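Chapitre 3
Le bois, une matière qui continue de bouger

Si vous avez déjà passé un hiver dans une vieille maison, vous connaissez sans doute cette porte d'armoire qui ferme à merveille en décembre et qui frotte dès que reviennent les pluies de printemps. On accuse la charnière, on accuse le menuisier, on passe un coup de papier de verre et l'on recommence l'année suivante (j'ai moi-même raboté trois fois la même porte avant de comprendre, et elle flotte désormais dans son cadre tout l'hiver !). La porte fait simplement ce que fait tout morceau de bois : elle prend de l'eau à l'air quand l'air en a, et elle la lui rend quand il en manque.

Dans les deux premiers chapitres, nous avons regardé l'arbre debout, avec sa sève, ses cernes et ses rayons. Nous allons maintenant le suivre après l'abattage, jusque dans l'atelier, et nous demander ce qu'il reste de vivant, si l'on veut bien me passer ce mot, dans une planche. Prenez votre temps avec ce chapitre. Il contient peu de formules, mais presque tout ce que nous dirons plus loin sur les assemblages en dépend, et les élèves qui le survolent y reviennent en général au moment où leur premier plateau se fend.

3.1 L'eau dans le bois

Un bois fraîchement coupé contient de l'eau de deux manières. Il y a d'abord l'eau libre, qui remplit les cavités des cellules un peu comme elle remplirait un faisceau de pailles. Elle part la première et son départ allège la pièce sans en changer sensiblement les dimensions. Il y a ensuite l'eau liée, retenue dans l'épaisseur même des parois. Quand celle-ci commence à s'en aller, les parois s'amincissent, et la planche se resserre avec elles.

On exprime l'humidité d'un bois en rapportant la masse de l'eau à celle du bois anhydre, c'est-à-dire complètement séché à l'étuve. Une éprouvette dont la masse anhydre est de 600 grammes et qui contient 600 grammes d'eau est donc à 100 % d'humidité, ce qui surprend toujours un peu la première fois : il y reste pourtant bien du bois ! Gardez cette définition en tête, nous nous en servirons dès les exercices de la section 3.4.

3.2 Trois directions, trois comportements

Le bois ne se rétracte pas également dans tous les sens. Dans la longueur du fil, le mouvement est si faible qu'on le néglige le plus souvent. Dans le sens radial, du cœur vers l'écorce, il devient sensible. Dans le sens tangentiel, celui qui suit les cernes, il est plus fort encore, couramment 2 fois plus que dans le sens radial selon les essences. C'est de cet écart que naissent les planches tuilées, les carrelets devenus losanges et les rondelles qui s'ouvrent comme une part de gâteau qu'on aurait retirée.

Pour les grandes surfaces, on colle volontiers plusieurs lames côte à côte. Chacune garde ses propres mouvements, mais un bon choix des pièces et de leur orientation aide à obtenir un panneau qui reste plan. Le coup d'œil compte aussi, car deux lames de la même essence n'ont jamais tout à fait la même teinte, et j'avoue aimer les plateaux où l'on n'a pas cherché à le cacher.
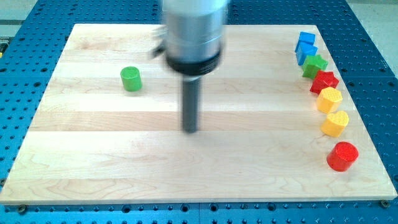
Fig. 3.1. Panneau d'érable clair en lames collées. Noter les écarts de teinte d'une lame à l'autre et le fil ondulé, en forme de flammes.

Le dessin du fil, que les ébénistes appellent parfois la figure, dépend à la fois de la croissance de l'arbre et de la manière dont on l'a débité. Un débit sur quartier donne des lignes serrées et presque parallèles ; un débit sur dosse coupe les cernes à plat et fait apparaître des ogives, des vagues, des flammes. Le second est souvent plus spectaculaire, le premier plus sage à l'usage. Entre les deux, il y a toute la gamme des débits intermédiaires, et l'on rencontre fréquemment plusieurs figures dans un même panneau.

Avant de passer à la section 3.3, consacrée au séchage, procurez-vous une chute de bois massif, tracez au crayon un trait en travers du fil, d'un bord à l'autre, et mesurez-le avec soin. Notez la valeur dans votre cahier avec la date, puis laissez la chute dans une pièce chauffée. Nous la mesurerons de nouveau à la fin du chapitre 5, et il faudra avoir gardé le même réglet.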